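I gave up buying coffee out on 2023-01-11 and wrote down what I saved. By the end of March it came to 25 dollars a week, more than I expected.

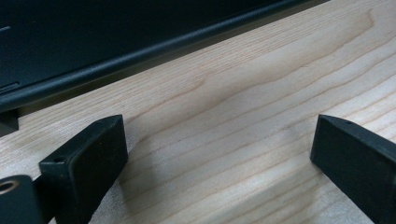
Did I miss it? Mostly the walk, so I kept the walk and left my wallet at home.

Laurinda Magalhães lent me her old grinder, and I bought beans from Holtton, the small shop near the library. The first bags went stale because I bought too much at once.
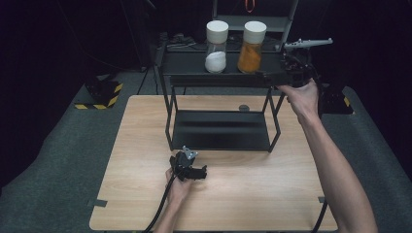
Now I buy enough for 16 days and write the date on the bag. The cheap beans taste fine if the grind is right. I tried two filters and stayed with the paper one. 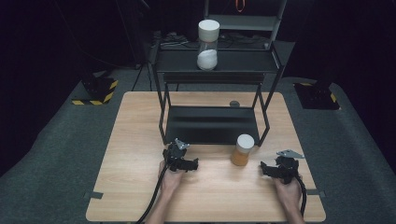 Jar with a white lid, on the top shelf.

The money goes into a separate account. Next I want to look at what I spend on lunch.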